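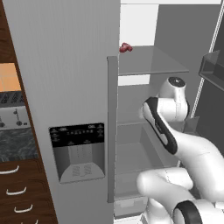

Skurnberg Allotment and Garden Association
Minutes of the April meeting, held in the upper room at 7.30 pm

Print this page | E-mail this page

1. Apologies and previous minutes
Two apologies were received. The March minutes were agreed with one correction: under item 4, "north gate" should read "east gate".

2. Water supply
The standpipe by the lower plots is still dripping at the joint. Viltari have looked at it and quoted £300 to replace the tap and the first length of pipe. A second quote was asked for in March but has not arrived. Agreed to accept Viltari's price and ask for the work to be done before the main supply goes back on. Plot holders on the lower side will need to carry water from the top tank for one day. A notice will go on the gate.

The question of hosepipes came up again. The rule stays as it is - hand-held only, no sprinklers, and not to be left running.

3. Path between the sheds and the east gate
The path is badly rutted after the winter and one member has turned an ankle. Remico can deliver crushed stone but will not bring the lorry past the first bend, so it would have to be barrowed the rest of the way. Cost for stone and delivery is £800. There was some discussion about using woodchip, which the tree surgeon leaves for nothing. Woodchip was tried on the same stretch before and rotted down within the year. Vote taken: stone carried, with three against.

Work morning to be arranged once a delivery date is known. Bring your own barrow if you have one with a sound tyre.

4. Accounts
Balance stands at just over £1,000 before the two items above are paid. Rents are due at the end of the month. It was asked whether rents should go up next year. Left until the autumn meeting.

5. Plots and waiting list
Plot 48 has been given up and is heavily overgrown with bramble. Agreed to offer it as two halves. The next two people on the list will be written to. If either wants the whole plot, the matter comes back to the next meeting.

6. Seed order
The Tse catalogue order has arrived apart from the shallots. Orders can be collected from the hut between 10 and 12. Anyone who ordered onion sets should check the bag before leaving - two varieties were packed under the same label.

7. Any other business
Bonfires: a complaint has been received from a house on the lane. Members are reminded that fires are allowed after 6 pm only, and not when the wind is towards the houses.
Hut key: one copy is missing. Please look in your coat pockets.

Meeting closed at 8.50 pm. Next meeting in May, same room, same time.

Last updated: April

Related items
Minutes of the March meeting
Site rules and bonfire times
How to join the waiting list
Rent form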